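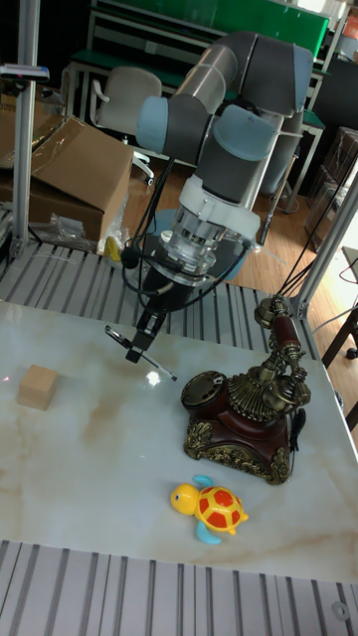 Pleltham library extends its evening hours from June

2018-05-14

The public library in Pleltham will stay open until nine in the evening on four days of the week, starting in June. The town council approved the change after a survey in which 2,077 residents took part.

Until now the library closed at six, and many people who work in Zudine or Drivley could not reach it in time. "I come home on the late bus and the door is already locked," said Samran Jaidee, who has lived in the town for 12 years. He was one of the first to ask the council for longer hours.

The new schedule costs 39 extra staff hours each week. The money comes from the culture budget, and the fees for readers stay the same – the yearly card is still free for children and students.

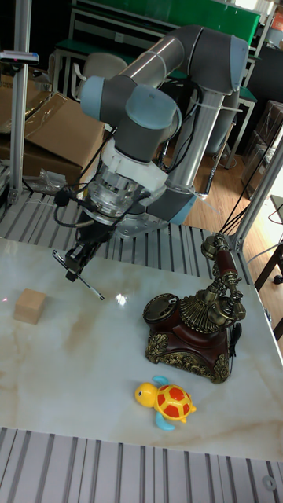 The reading room on the upper floor will be open for the whole evening. The children's section will close at seven, as before on Saturdays in winter. Books can also be returned through the box on Kongkaew Street at any time of the day.

Head librarian Romana Kuruc said that the evening hours will be tested for one year. "We would like to see 50 visitors on a normal evening. If fewer people come, we will talk again about which days are useful," she said.

The full timetable hangs at the entrance and can be taken home as a printed sheet from the front desk.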